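Workshop notebook, ceramics section
January, entry 18
Kept by N. Yalçınkaya. Read and initialed by T. Bayram.

Subject: crazing in the clear glaze on the Yurt tableware order.

The second glost firing was unloaded at 9:20. The kiln had been left closed overnight and the shelves were cool to the touch. Of the 20 test tiles, those from the Clukach clay body show fine crazing over most of the glazed face. The tiles from the Simero body, placed on the same shelf and fired on the same schedule, show none under the hand lens. The tiles were inked and wiped so that the lines could be read properly, and the inked set is in the left drawer.

The fault is consistent with a glaze that shrinks more than the body on cooling. Mr. Bayram considers the Clukach body to be underfired and has asked for a longer soak at top temperature. I agree that this should be tried, but I would also raise the silica in the glaze. The two changes are to be tested separately – the November trials combined them and told us very little.

Glaze batch 132 was mixed to the usual recipe and sieved twice. It had settled hard by the afternoon and needed a good deal of stirring. A small addition of bentonite is proposed for the next batch. 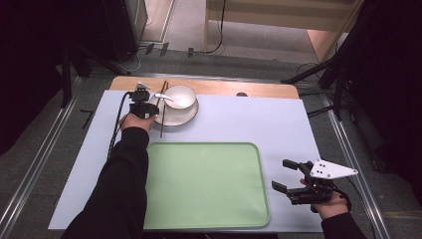 For the next firing, half of the Clukach tiles will receive the present glaze and a soak of 18 minutes. The remainder will receive the glaze with added silica and will go into a separate firing with the present soak of 10 minutes. Cones are to be placed on the top and bottom shelves in both firings. The bottom shelf has read cool before, and the logbook does not say whether the Tredo controller was checked after the element was replaced.

Crazed pieces are not to be released for food use. Mr. Bayram will inform the customer that the soup bowls are delayed – the side plates are in the Simero body and may be packed.

Outstanding: kiln wash on shelf 4, new sieve mesh, labels for the inked tiles.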